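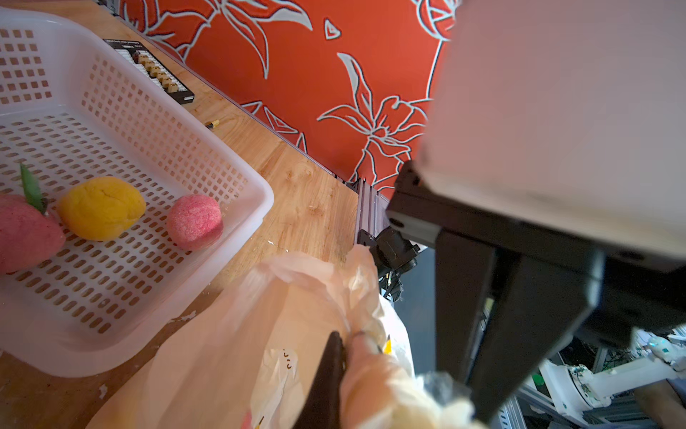

Minutes, Badenby Shared Equipment Group, April meeting

Present: Lerato Maluleke (chair), Joelle Mansour (minutes), and 10 members, a lovely turnout. Apologies from Mellor.

Item 3. Pelel bagging arm, trial hire
Joelle took us through the Pelel offer at some length, and thanks to everyone for their patience. Hire is $1267 a month with the gripper and wrist camera included. Lerato was very taken with it but would like to see more work with thin plastic bags before we sign anything. Fulberg have asked whether they could share the cost, and we'd be glad to have them.
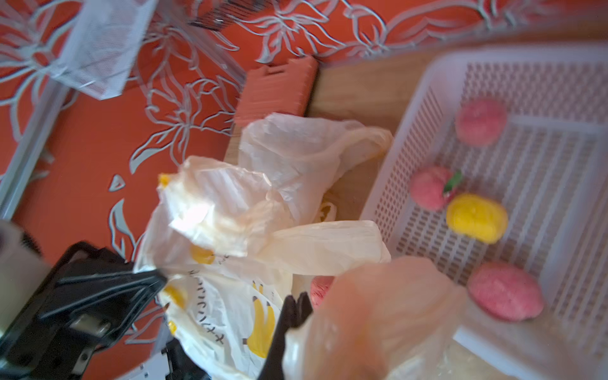
Fruit and bags task, wrist camera view.

A good long chat followed about training, which Pelel quotes at 21 hours. Several of us felt 17 would do nicely. Joelle to ask.

Agreed: hold the decision over to next meeting.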